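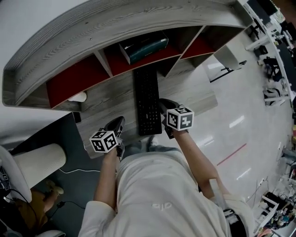

marker pose jumps when both grippers are low

brurwood_6
Hi all! Visgate tracks the cubes nicely until my hands come down by the keyboard, then the left pose flips (1,427 frames in one take, oh dear). Smoothing window is 2. Would a longer one help?

sharifi
I'd leave the filter alone, friend, and reject flips before it.

cistum
Gently disagree! Try the wrist view first, it has plenty of shelf edges to lock onto.

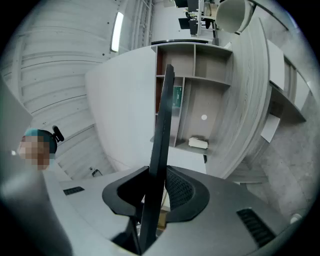
Wrist view, finger overlapping the shelves

sharifi
Fair, but fisheye calibration first, please!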